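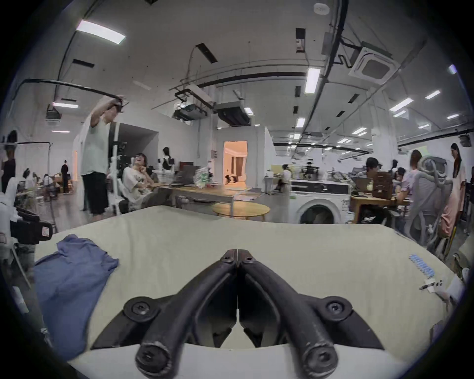
On 2018-09-11, Elaheh Fallahi wrote:

> Has anyone been to Stumari since they moved the supper menu up to five o'clock? I'd like to take my in-laws but my father-in-law eats early and will not sit on a bar stool. Also is the lamb still on? Last time I went it was the only thing I really loved, and I don't want to drive all the way out there for flatbread.
>
> Elaheh

Elaheh, yes! We went in August, twice in one week if you can believe it, and the lamb is still on, but it's a different lamb. It used to be the shoulder with the sour plums, and now it's a neck, cooked forever, sitting on white beans with a big spoonful of green stuff on top (parsley, mint, I think some anchovy). I missed the plums for two bites and then I shut up and ate. It was $24 and easily enough to share if you get a couple of starters first.

The early seating is quiet. We walked in at ten past five and had our pick of the tables, real chairs with backs, so your father-in-law should be fine. Ask for the side room though, the front gets loud once the bar fills up and I had to say everything to Paula three times.

Skip the flatbread, you're right about that. Get the fried eggplant, and get the carrots even though carrots for $18 sounds insane. My husband complained about the price all the way through them and then wiped the plate with his bread. The only real miss was dessert. The rice pudding had so much rosewater in it that I felt like I was eating soap, and the chocolate thing was cold in the middle. Next time I'd stop at Cestden on the way home for ice cream, they're open late now and the sesame is back.

Parking is still terrible. The lot behind the hardware store tows after six, don't risk it. I ended up on Holanda Street outside number 358 and it was a pleasant enough walk, but maybe drop the in-laws at the door first.

Natanael, you asked a while back about Pavance and I never answered, sorry. We tried to go and they'd closed the kitchen early for a private party, so all I can tell you is that the olives are good and the guy at the bar pours a generous glass. I'm trying again next month with my sister (she eats everything, so I'll get to taste half the menu) and I'll write it up then.

Oh, and Stumari takes reservations for 2 now, it used to be four or more. You have to call, the online thing kept spinning on me.

Marcy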